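Statement of the Resident Officer, Hutetti Wetland

Tabled with the Kollow Basin Authority, 22 Oct 2020

The Authority has asked that the Resident Officer set down, in plain terms, the circumstances in which the lower gate at Hutetti was opened. The Officer has complied. The Officer notes that the form supplied for the purpose allowed six lines, and that additional sheets have been attached.

The wetland at Hutetti lies at the foot of the Kollow River, below the old grazing leases. It was placed under protection when the last of the leases lapsed, and a gate was built across the outflow channel so that water could be held over the dry months. Under the operating rules the gate is to be opened only on written instruction from the head office in Hemmin. The key is held at the residence. In the Officer's first year at the station no instruction was received, and the key hung on its nail behind the kitchen door.

In February the water at the gauge began to fall. The Officer reported this by letter and received an acknowledgement. The pools above the gate were still deep enough for the herons, but the reed beds below it had gone the colour of straw, and the frogs that had kept the Officer awake through the previous summer could no longer be heard from the verandah. A second letter was sent. The reply advised that the matter had been referred to the Griser office, whose responsibility extended to the downstream side of the gate, while Hemmin retained responsibility for the upstream side. Neither office was able to advise on the gate itself.

The Officer walked the lower channel each morning during this period and entered the results in the station book. The entries are brief. They record mud, then cracked mud, then the tracks of a fox. One entry records 75 mussels gathered from the bed and carried up to the pools in a feed bucket, in 2 trips. The Authority has since enquired under which permit this was done. The Officer was not aware that a permit existed for carrying mussels uphill, and would be grateful for a copy of the application.

On the evening in question the Officer ate at the usual hour and afterwards sat for a time at the kitchen table with the operating rules. They run to roughly 300 pages. They provide for flood, for fire, for the visit of a minister and for the discovery of unexploded ordnance. The section on prolonged dryness consists of a heading and the words "to be inserted".

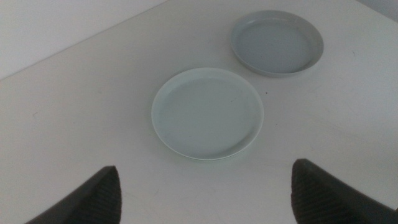 It was by then fully dark. The Officer took the key from its nail and a lantern from the porch and went down to the gate by the levee track. The lock had stiffened and had to be worked with oil. The wheel was turned a quarter of its travel and no further, and the Officer remained beside it.

The Authority has asked what was observed. At first there was very little. A line of water no wider than a hand went out over the sill and was taken at once by the ground. It did this for the better part of an hour. Then the ground stopped taking it, and it could be heard moving off among the dead reeds – a small sound, something like paper being turned over in another room. The Officer followed it with the lantern as far as the first bend. A single frog called from the far bank. The Officer has been asked to state the species and regrets being unable to do so.

The gate was closed before sunrise. The pools had dropped by a little less than the width of the Officer's palm, and the herons were standing where they had stood the day before.

The Officer accepts that the gate was opened without instruction and makes no request for leniency. The Officer does ask that the missing section of the rules be completed before next summer, and offers the station book as source material, with the caution that some of the pages have been wet.

The key has been returned to Hemmin by registered post, as directed. The nail is still in the wall. Rain was recorded at the station this morning, not enough to measure, and the lower channel was holding water as far as the second bend.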